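Pemenus Tabletop Set
README, version 3

What's in the folder

3000 stills of small household things on tables, mostly crockery, sorted by what's being done with it: stacking, unstacking, setting out, putting away. There is also a category called misc, which grew while I wasn't looking and now needs its own shelf.

Labels

Each still has one activity and as many objects as I could name without an argument. Bowls are bowls, whatever the catalogue calls them. Colours are plain words. Eustaquio Cervantes checked the labels in March and sent back 43 corrections, most of them about the difference between grey and dark grey. He was right on 29.

Known trouble

Black crockery on a pale table is easy to see until you put one piece near another, and then the rims turn to soup. Crumbs are not labelled. Wiping down is a separate activity and lives in the Rantala folder.

Sample from stacking
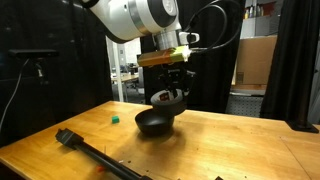

1 min read

Labelled: bowl, black, two; cube, green; table, light wood. The upper bowl is bottom side out and very close to the lower one, so it goes under stacking – the guide has no entry for nearly. The red-orange object near the long black tool is down as "small object", after 22 minutes of discussion I won't be getting back.

Corrections

Send the still's number and the word you'd prefer. One word, please.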